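Seasoning a carbon steel pan, oven or stovetop?

dovetail_kit
Joined: October
I bought a Brendance carbon steel skillet and stripped the wax off it with hot water and a scrub pad. The leaflet in the box says oven, one hour, upside down. The Brotex leaflet for the older pan I have says stovetop only. Same metal as far as I can tell. Which one do people here use, and does the oil matter? I have canola and a bottle of grapeseed.

mossyporch
Stovetop. Wipe on a thin coat, wipe it off like you made a mistake putting it on, heat until it stops smoking, let it cool, repeat. Canola is fine. Eight rounds is more than you need but I did eight on mine.

lowboil
Oven for me. The stovetop only heats a ring the size of the burner and the walls stay gray. In the oven you get the walls and the handle too. Check that the handle on yours has no coating on it before you put it in.

mossyporch
The walls will darken with use. I have never had an egg stick to the side of a pan.

lowboil
Tomato sauce sits against the walls.

mossyporch
You shouldn't be cooking tomato sauce in carbon steel in the first place.

tin_lid_1807
Both of you are going to confuse the original poster. The important part is how thin the oil is. If it comes out sticky, there was too much oil. That happens in the oven and it happens on the stove. I use a paper towel to put it on and a clean one to take it off, and I do the outside as well.

As for grapeseed, I used it for 2 years and then went back to canola. I could not tell the pans apart.

dovetail_kit
Thanks. I did one round on the stove last night and it came out brown in the middle with a few drips near the rim. Sticky to the touch. Do I have to strip it again?

tin_lid_1807
No. Scrub the drips with coarse salt and a little oil, rinse, dry it on the burner, and carry on with a thinner coat.

lowboil
Agree on that. If the drips don't move with salt, put it in the oven for another hour with no new oil. They usually harden up.

parsnip_row
I'll disagree with everyone and say skip the whole process. Get one thin coat on so it doesn't rust, then fry potato peels and salt in it, then just cook. My Alcaraz pan got one coat and it's as slick as any of them. It looks blotchy and I don't care.

mossyporch
The potato peel thing is in every manual and I've never seen it do much. It mostly gets rid of the factory taste.

parsnip_row
It got rid of mine, so it did something. Keep the peels in a bowl by the stove and add them by the handful so the pan doesn't cool down.

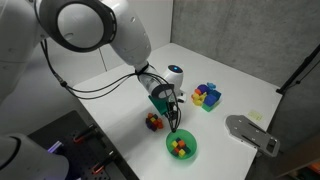 Re: Seasoning a carbon steel pan, washing it afterward

dovetail_kit
Follow-up. I went with the oven for two more coats and the stickiness is gone. Now, soap or no soap? The Cikon care sheet somebody linked in the other thread says never.

lowboil
A drop of dish soap is fine. Don't soak it and don't put it in the dishwasher.

mossyporch
Hot water and a brush. I don't use soap unless I cooked fish.

tin_lid_1807
Soap is fine. Dry it on the burner and wipe a little oil on it if it's going in a cupboard for a while.

dovetail_kit
OK, soap when it needs it. Eggs tomorrow.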